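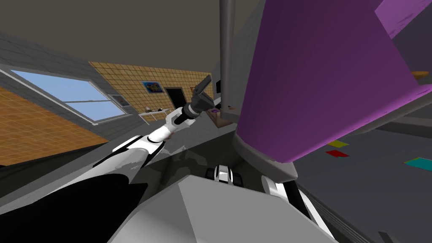

Ambiente de simulação do projeto Avavel: braço com a garra aberta, junto à bancada cinzenta e ao armário roxo.

Teleoperação em simulação: primeiro lote concluído

A equipa do Avavel fechou em dezembro o primeiro lote de demonstrações por controlo remoto no simulador. Foram gravados 132 episódios válidos, com cerca de 800 passos cada. O operador comanda os dois braços com um par de comandos manuais; as posições das juntas e o estado das garras são registados a 30 Hz.

Os episódios em que o operador perde o objeto e o recupera foram mantidos, com etiqueta própria. Ficaram de fora os que terminaram por colisão com o mobiliário, quase todos na aproximação ao armário. O limite de velocidade do punho foi entretanto reduzido nessa zona.

A conversão para o formato do Waser está feita. Falta rever a calibração do comando esquerdo, que apresenta um desvio de 6 mm no eixo vertical. O segundo lote usa a mesma sala, com outra disposição dos objetos na bancada.

Os pedidos de acesso aos dados seguem pelo formulário interno da Seton.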